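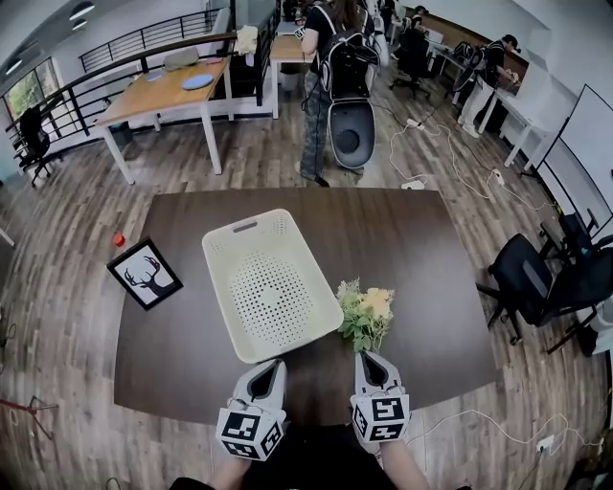 ブロスティッツの硬水軟化サービスは、いつから申し込めますか。
2月の第一週から、各地区の窓口と電話で受け付けます。

報道関係各位

マッツァ水道サービス、集合住宅向け硬水対策プラン「ベメッティ」の受付を開始

マッツァ水道サービス(本社:ブロスティッツ、代表:アルド・ザネッティ)は、築年数の経過した集合住宅を対象とする硬水対策プラン「ベメッティ」の申し込み受付を2月に開始します。建物の給水管の引き込み部に軟水装置を設置し、保守点検までを月額契約で提供するものです。

背景
ブロスティッツの水道水は、北側の石灰岩地帯を水源としているため硬度が高く、給湯器の内部や蛇口の先に白い付着物が生じやすいことが知られています。戸建て住宅では個別の軟水器が普及してきましたが、集合住宅では設置場所と費用分担の問題から導入が進んでいませんでした。当社の修理受付にも、給湯器の湯量低下やシャワーヘッドの目詰まりに関する相談が冬季を中心に寄せられています。

プランの内容
装置は地下室または共用の機械室に設置します。必要な床面積は2平方メートルで、各住戸内での工事はありません。設置当日は建物全体で断水となり、断水時間は5時間前後を見込んでいます。断水の日時は、遅くとも作業の2週間前までに掲示と書面で居住者にお知らせします。

再生用の塩の補充は当社の担当者が行います。点検は年2回で、硬度の測定、弁の動作確認、フィルターの交換を含みます。測定結果は建物の管理者に書面で提出し、希望する居住者にも写しをお渡しします。

なお、台所の飲用水栓については、軟水装置を通さない配管を残すことができます。ナトリウムの摂取を控えている方がいる住戸は、事前調査の際にお申し出ください。既存の配管の構成によっては別途工事が必要になる場合があり、その費用は調査後の見積書に記載します。

対象と料金
対象は、住戸数が50戸以下の集合住宅です。これを超える建物については個別に見積もりを行います。月額料金は住戸数と使用水量に応じて決まり、契約期間は5年です。期間満了後は1年ごとの更新となります。途中で管理者が交代した場合も、契約条件は変わりません。

先行導入
受付開始に先立ち、スティケミーネ地区の30戸の建物で先行導入を行いました。設備を担当した技術部長のイニャキ・オルトゥーニョは、次のように述べています。
「古い建物では図面と実際の配管が一致しないことが多く、スティケミーネでも引き込み管の位置を調べ直すところから始めました。今回のプランで事前調査を必須としているのは、この経験によるものです。調査には半日ほどかかりますが、その間の断水はありません」

同建物の管理を受託しているエンダン・チョア氏のコメント
「以前は給湯器の不具合の連絡があるたびに業者を手配していました。装置の音については入居者から質問がありましたので、機械室の扉に防音材を追加してもらいました。塩の搬入時に中庭を使う点は、駐輪場の配置と合わせて今も調整しています」

申し込み方法
申し込みは建物の管理者または管理組合からお願いします。居住者個人からの申し込みは受け付けていませんが、資料の送付は可能です。申し込み後、事前調査の日程を電話で調整し、調査の後に見積書をお送りします。賃貸と分譲が混在する建物では、所有者全員の同意書が必要です。同意書の書式は窓口で配布しています。

説明会
受付開始後、毎週水曜日の18時30分から、本社1階の会議室で説明会を開きます。予約は不要です。装置の実物を展示し、保守担当のヴィラス・ダルスゴーが質問にお答えします。駐車場の台数に限りがあるため、公共交通機関をご利用ください。

会社概要
マッツァ水道サービスは、ブロスティッツとその周辺で給排水設備の設置、修理、水質測定を行っています。

本件に関するお問い合わせ
マッツァ水道サービス 広報担当 ケティル・ダルスゴー
受付時間:平日9時から17時まで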